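3.2 Condition of soft toys in shared household use

The second part of the study dealt with plush toys. The inventory carried out in Dallgate and Rekow listed 241 soft toys in homes, waiting rooms and lending collections. Of these, 67 were selected for close inspection. A toy was selected if it had been in regular use for at least two years, if its owner or lending point could give some account of how it had been cleaned, and if it carried no repair that would hide the original seams. Toys with electronic parts were left out, as were those filled with beads or grain, which behave differently under pressure and call for a separate method.

Inspection took place on an ordinary table in a room with daylight from one side. An earlier trial had used a white laboratory bench, but the inspectors found that pale fibers shed from the toys were difficult to see against it and that the hard, cold surface encouraged them to work too quickly. A wooden table was therefore used for all later sessions. The table was wiped before each toy was set down and again after it was removed, and the wipings were kept in labeled paper envelopes. Figure 2 shows the working surface and the surface of one of the green toys in the group.

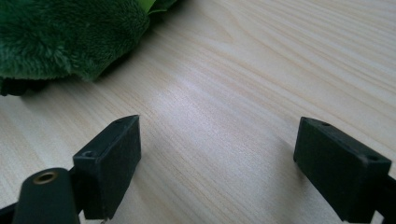

The inspection followed a fixed order. The toy was first left to stand or lie as it would on a shelf, and the inspector noted whether it kept its posture. It was then pressed lightly at the body, the head and each limb, and the return of the filling was graded on the four-step scale proposed by Fahmy for stuffed household goods. Loss of filling at the neck was the most common finding, followed by hard lumps in the lower body. Hazem Fahmy, who designed the scale for cushions and bolsters, advised that the grades should not be added together for toys, and this advice was followed. Each part of the toy keeps its own grade in the tables.

Fabric was graded separately from filling. The two are often confused in everyday speech, where a toy is said to be "worn out" whether its fur has gone flat or its stuffing has shifted. In the interviews, owners used the same word for both conditions and for fading as well. For this reason the interview answers were not used to grade the toys, although they were helpful in finding out how a toy had been washed, dried and stored. The interview guide was prepared by the Kılıçarslan reading room, whose lending collection supplied a large share of the sample, and was revised once, in September, after the question on drying was found to be unclear.
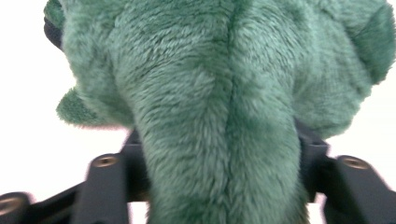 Pile was the most difficult property to grade. On short, even fabrics a worn area can be found by touch and marked with a thread, but on long fabrics the normal direction of the fibers varies from place to place and may be mistaken for damage. The green toy in Figure 2 is of the second type: its pile is long and slightly matted, the tufts lie in different directions, and the fibers are lighter at the tips than in the creases. Two inspectors working apart gave this fabric different grades on first viewing. They agreed once the pile had been parted by hand and the base cloth examined. The faint seam running down the plush was treated in the same way, as long pile tends to close over a seam and to hide loose stitching beneath it.

As a result of such cases, the procedure was changed for all long-pile toys. The inspector now parts the fur at five set points, three of them on seams, and grades the base cloth before grading the fiber. Color is recorded last. Differences in shade between tip and base are entered as a remark only, because many fabrics are made with them and the original shade could seldom be established. Where a hang tag or an unused toy from the same batch was available, the two were compared, but this was possible in very few instances.

Cleaning history was compared with the final grades. Toys that had been washed by hand and dried flat were, on the whole, graded higher for fabric than those dried by machine. No clear relation was found between cleaning and the condition of the filling. The Olau storage guidelines recommend that soft toys be kept in open baskets, and the toys stored in this manner showed less flattening along the back than those kept in closed bins. The groups were small, however, and the owners who used open baskets also tended to own fewer toys, so the effect of storage cannot be separated from that of crowding.

The envelopes of shed fiber are discussed in Section 3.3, together with the method used to weigh them.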